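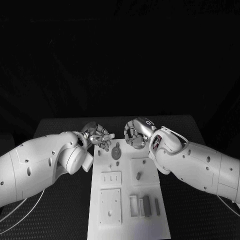

Both arms over the task board, Skina course bench

Skina Two-Arm Manipulation Course: Frequently Asked Questions
Last updated October 6, 2024

What does the course cover?
Programming a pair of arms with multi-fingered hands to handle small parts on a fixed board. Students write grasp routines, tune contact limits and log every run. Mechanical design is covered only as far as it affects grasping.

Who can enroll?
Any student who has passed Intro to Controls or the equivalent. Python is required. Experience with C++ helps in the second half but is not graded. The course is capped at 22 students.

How are teams formed?
Teams of two or three. You may name one preferred partner on the sign-up form. Teams are fixed after the first lab session, and changes need approval from the instructor, Mi-kyung Seo.

What is on the task board?
A round disc with pegs around it, a slotted plate, further plates with holes, and a set of upright blocks. The board layout for graded runs is posted in the course folder. Do not assume that the layout you practiced on is the one you will be graded on.

Do we have to use both hands?
For the first assignment, no. From the second assignment on, at least one step must involve both hands on the same part. A handoff counts. Moving two parts at the same time does not.

Can we practice without the hardware?
Yes. The simulator, Walter, runs on the lab machines and on most laptops. Contact in Walter is stiffer than on the bench, so grip force values do not carry over directly. Start at half the simulated value and work up.

How is bench time booked?
Through the Zonlow calendar. Each team may hold two open bookings at once. If you are late by more than ten minutes, the slot goes to the next team on the list.

How long is a graded run?
600 seconds, starting when the first arm leaves its home position. Each team gets three runs, and the best one counts. A run stopped by the emergency stop is scored up to the last completed step.

What happens if a part falls off the board?
The part is out of play for the rest of that run. Do not reach in to pick it up while the arms are powered. Wait for the arms to park, then ask the bench monitor to clear the table.

Can we change the fingertips?
No. Tape, sleeves and coatings are not allowed either. If a fingertip looks worn, report it and leave it alone.

Where do the logs go?
Logs are written to your team folder on the Kang server at the end of each session. Raw joint data is deleted in June - copy anything you want to keep before then.

Is there a written exam?
No. The grade is based on the assignments, the graded runs and a short report. The report template is in the course folder.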